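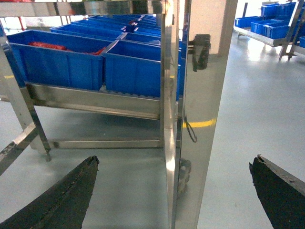 By Nima Mazandarani
Safety trainer and writer for young readers

Why Robots Have Rules

Do you have rules at home? Maybe you must wash your hands before dinner, or you must not run on the stairs. Robots have rules too. A robot does not feel pain and it does not get scared, so people must think about danger for it. In this article I will explain some of the rules, who writes them, and why a robot with two simple fingers needs so many of them.

What is a standard?

A standard is a rule that many people agreed on together. Think about the light switch in your room. You can buy a new lamp bulb and it fits, because the people who make bulbs and the people who make lamps agreed about the size. That is a standard.

For robots there are standards also. Some of them say how a robot must stop. Some say how the people near it must be protected. They are written by engineers, safety experts and people who work with machines every day. They meet, they argue a lot (really a lot!), and they write it down. After some years they read everything again and change what is too old.

There is also something we call good practice. Good practice is not always written in a big book. It is what careful workers do because they learned that it is better. When you push your chair under the table after lunch, this is good practice.

Rule one: know where the robot can reach

Every robot arm has a space where it can move. Stretch out your arm and turn slowly in a circle. Everything you can touch is your space. Engineers call this the reach of the robot, and they measure it before the robot starts to work.

People should know where this space begins. In many workplaces there are yellow lines on the floor. A line cannot stop anybody, of course, it is only paint or tape. But it says to you: look up now, and think. In other places there is a fence, or a sensor which notices a person and tells the robot to slow down.

My colleague Fatemeh Shokri teaches new workers at a company called Tremik. On the first day she does not let them touch any button. They only walk in the hall and learn what the markings mean. Some of them find it boring. She does it anyway, for 30 minutes.

Rule two: there must be a way to stop

Many industrial machines have a big red button, and it is called the emergency stop. If something is wrong, a person pushes it and the machine stops its movement. You do not need to ask permission to push it. If you only think that somebody can be hurt, this is enough.

After the stop, the robot must not start again alone. First a person has to look at what happened. Then the button is released, and then somebody starts the robot again with a different control. So these are 2 separate steps, and they are separate on purpose. If the robot would jump back to work in the same moment when you release the button, it could surprise the person who is still standing close.

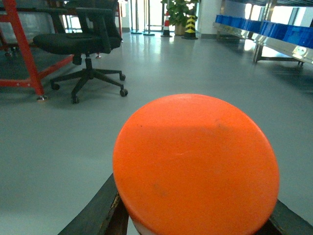

Rule three: hold it well, but do not crush it

When you hold an egg, you use a little force. When you hold a heavy school bag, you use more. You do not think about it, your hand knows. A robot hand, which is called a gripper, does not know this until people teach it or give it the right numbers.

Too little force, and the thing falls down. Too much, and the thing can break. And if a finger of a person comes between, the force is suddenly very important! For robots that work next to people, there are limits on how hard they may press. The limits are different for different parts of the body, and the face is protected most carefully.

The engineers should also ask: what happens if the electricity goes away? A good gripper should not simply open and drop a heavy part on somebody's foot. Some grippers have a spring inside that keeps them closed. This must be planned and tested before the robot goes to work.

Rule four: look at the fingers

The fingers of a gripper do the same job again and again, and they get old, like the soles of your shoes. So somebody must check them. Is there a crack? Is a screw loose? Is the tip still good for the job?

Mojtaba Safavi keeps a notebook for this. He writes the date, what he looked at, and his name. The name is important — if you write your name under something, you look more carefully. I tried it with my own bicycle and now I check the brakes much better than before.

Before he comes close to the fingers, he switches off the energy and puts a lock on the switch. Only he has the key. This practice is called lockout, and many other machines need it too, not only robots.

Rule five: keep the place in order

Cables, boxes and tools should have their own place. A person who trips near a machine can fall into its space. Bins should stand where the robot and the people expect them. If you move one, tell the others.

Try it yourself

Ask a friend to be the robot and another one to be the safety engineer. The robot may only use two fingers and must carry a pencil from one table to the other. The engineer marks the space of the robot with string and chooses a stop word. When anybody says the word, the robot freezes. Who may start it again, and how? Write your rules on a paper, play one time, and then change the rules that did not work well.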